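Fisix (recording project)

Fisix was a studio recording project led by the producer and engineer Maite Iglesias. It was active from 2016 to 2021 and issued two albums and one extended play, all on the Zulu label. The project had no fixed membership. Its recordings combine close-miked hand percussion, tape-treated piano and modular synthesizer, and are usually filed under electroacoustic or ambient music.

History

Iglesias began the project after leaving her post as house engineer at a studio in Kistdale. The first sessions used a 12-channel desk and a half-inch eight-track tape machine. Basic tracks were recorded to tape, transferred to a computer for editing, and returned to tape for the final mix. The extended play Virnley was released in a run of 260 vinyl copies and has not been repressed.

The first full-length album, Low Shelf, followed in 2018. Issa Najjar played frame drum on five of its nine tracks and shared writing credit on two. Mixing was completed in April of that year. The album was cut at 45 rpm across two discs, a choice Iglesias attributed to the amount of low-frequency material on the second side.

The second album, Return Path, was released on Friday, June 25, 2021. It sold 1,254 copies on vinyl and compact disc in its first year. Iglesias closed the project soon afterward and has since worked mainly as a mastering engineer.

Recording method

Piano parts were played at normal speed and replayed at half speed through a spring reverb. The reverb return was recorded on its own track — without the dry signal — so that the balance could be set during mixing. Percussion was recorded with a spaced pair of small-diaphragm condenser microphones and a single ribbon microphone placed behind the player. No click track was used on Low Shelf. On Return Path, tempo was taken from a synthesizer clock and allowed to drift.

A high-pass filter at 50 Hz was applied to most tracks other than the frame drum. Bus compression was light, and the masters have a wider dynamic range than most releases on the label.

Performances

Fisix appeared in concert four times. The live sets used prepared tape loops and one percussionist, and no recording of them has been issued.

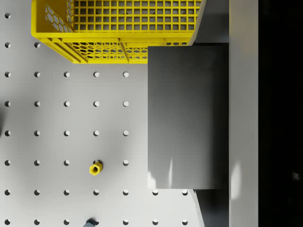
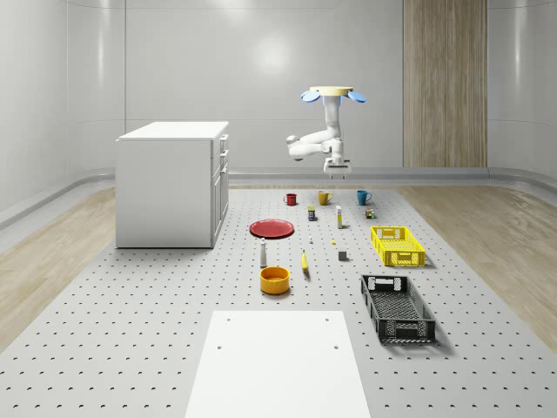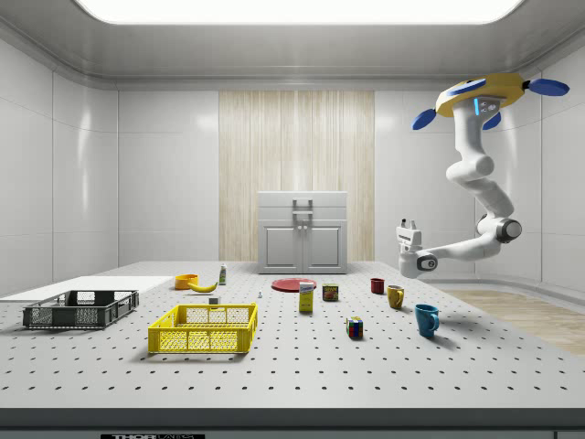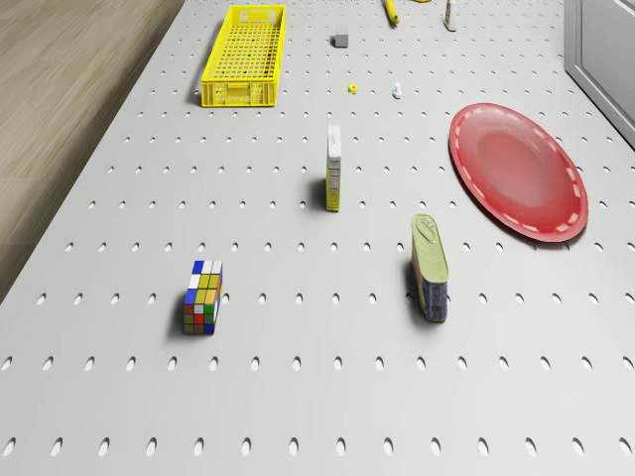

Reader comments

Issa Najjar: The entry gives me frame drum on five tracks of Low Shelf. It should be six. I also played on the closing piece, but the sleeve left my name off and the error carried over to the CD. The writing credits are correct as listed.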